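Grunari Opens Winter Coat and Shoe Exchange to All Residents

The Town of Grunari will open its winter coat and shoe exchange to all residents this January, ending a rule that had limited the program to families with children in the public schools. The change was approved by the Town Council and takes effect when the exchange opens for the season at the Chávez Street Annex.

Under the new rules, any person who lives in Grunari or in the neighboring village of Rillow may bring in clean, wearable outerwear and footwear and take home items of the same kind. Residents who have nothing to bring may still take up to three items per visit. Proof of address is required at the first visit only. A utility bill, a lease or a piece of mail with a current address will be accepted.

"The exchange was set up for schoolchildren, and it has served them well," said Hortensia Inga, director of the Department of Community Services. "Over the past two winters our front desk has turned away older residents and people who had just moved here for work. The Council agreed that the rule no longer matched the need."

The exchange handed out 298 pairs of shoes, boots and slippers last season, along with nearly 700 coats and jackets. Demand was highest for adult boots in large sizes and for indoor footwear, which many older residents asked for at the senior lunch program.

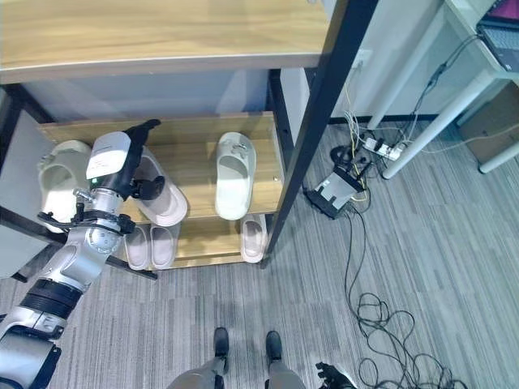 Slippers on a two-tier wooden shoe rack.

Items may be dropped off at the Annex from 9 a.m. to 4 p.m. during the month. Shoes should be tied or clipped together in pairs. The department cannot accept ice skates, ski boots, single shoes or any footwear with a broken sole. Coats should have working zippers or buttons. Items that do not meet these standards will be sent to the county textile recycling center and will not be returned to the donor.

Residents with large donations, including those from businesses and estates, are asked to call ahead so that staff can set a time. The loading door on the north side of the Annex will be used for these deliveries. Parking in front of the main entrance is limited to 15 minutes while the exchange is open.

The Council also approved a change in how items are sorted. Donations had been placed on the floor in boxes marked by size, an arrangement that made it hard for some visitors to look through them. Shelving and coat rails will now be used in both public rooms, with children's items kept in the room closest to the entrance. The Wurninix Foundation has provided a grant to cover the cost of the shelving, as well as new signs in English and Spanish.

Council member Nicanor Olivares, who sponsored the measure, said he had asked for a written report at the end of the season. The report is to include the number of visits, the kinds of items most often requested and any added staff hours. "If the wider program costs more than we planned, the Council should know that before the next budget is written," Olivares said.
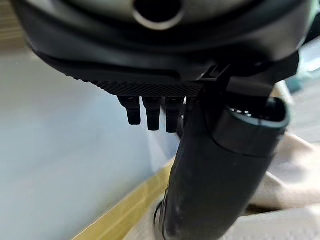 Department of Community Services, Town of Grunari

Families already enrolled through the schools do not need to sign up again. Their cards from last season remain valid and may be shown at the desk. School nurses will continue to refer students directly, and those students may be served outside of public hours by appointment.

Rosaura Condori, who manages the Annex, will oversee the exchange. Fadi Salameh of the Rillow village office will handle questions from Rillow residents, who are taking part for the first time. A pickup service for homebound residents of either community is also planned and will be limited to 85 households this season. Requests for pickup will be taken by phone in the order received.

The exchange will close at the end of the season for cleaning, and any coats left over will be stored at the Annex until the following winter. Footwear that has not been claimed will be offered to shelters in the county.

Further details, including a list of accepted items, are available at the front desk of the Annex and at the Rillow village office.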